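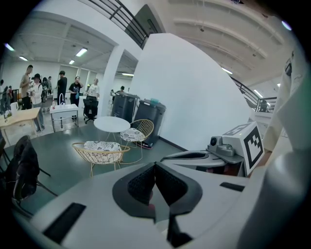 White gripper with its black finger pad, at close range.

I gave up the big weekly shop in January, and I can't say I've missed it. For years I drove out to the superstore at Hollell, filled a trolley and came home with things I already had. We owned 6 jars of mustard. I don't even like mustard!

What changed was the market at Drostby. It's a 23 minute walk if you don't stop to look at the boats (I always stop), and it has a cheese stall, a proper greengrocer and a man who sells nothing but eggs and batteries.

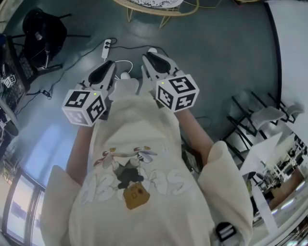
My first few trips were hopeless, mind you. I bought far too many leeks, forgot milk twice and had to carry a cabbage home under my arm like a rugby ball. My neighbour Ngaio Tapsell took pity on me and lent me her tartan trolley — I felt ninety for one morning and then ordered my own.

Now I go out with a list of five dinners and leave the other two nights to luck. Luck is usually eggs. Last week it was smoked fish from the Vrabec van, which I flaked into mash with a lot of butter and ate straight from the pan.

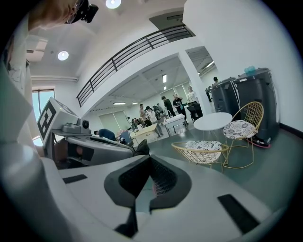

What I buy and what I leave

Soft fruit, always, but only for that day. Bread from Ponmont, the bakery on the corner, and I ask for it unsliced so it lasts. Cheese in small bits, 300 grams at most, or I'll have it gone by teatime. I still get loo roll and tea bags delivered.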